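Brick Sorting Gripper Comparison: README

Welcome, and thanks for taking an interest in our recordings! This release comes from the Jorkdale bench, where we spent most of June trying out two sets of gripper fingers on a pair of small arms. The first set we call Nesent (short and stiff), the second Gudeta (a little longer, with more give at the tip). There are 3,256 episodes in all, and roughly 3,000 of them have been checked by a person from start to finish.

The job is sorting plastic building bricks by color, using a white bin with three compartments. Blue goes on the left, purple in the middle and green on the right, and the two arms share the work between them.

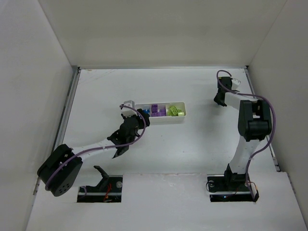
What's in the release

Each episode folder holds the video from the fixed camera, joint positions for both arms, gripper opening for both arms, and a short notes file. The notes file is plain text and a bit chatty in places (sorry, it was written at the bench). We used six task variations and 11 starting layouts, all listed in layouts.csv.

Starting layouts

Some layouts begin with every brick in the bin, and others leave one color out on the table. We grew very fond of the blue ones, with the left compartment empty and the blue bricks spread out in front of the bin, as they make both arms reach into the same stretch of table and you quickly learn how patient your controller is!
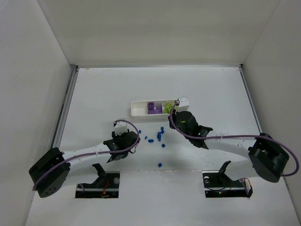
Can I train on both finger sets together?

You can, and the file format is the same for both, but the gripper opening values are not on the same scale. Run the Zusine conversion script in the tools folder first, or keep the two sets apart.

Known problems

A few of the early Gudeta episodes have a short gap in the right arm's joint log. They are marked "gap" in the index file, and we left them in for anyone who only needs the video.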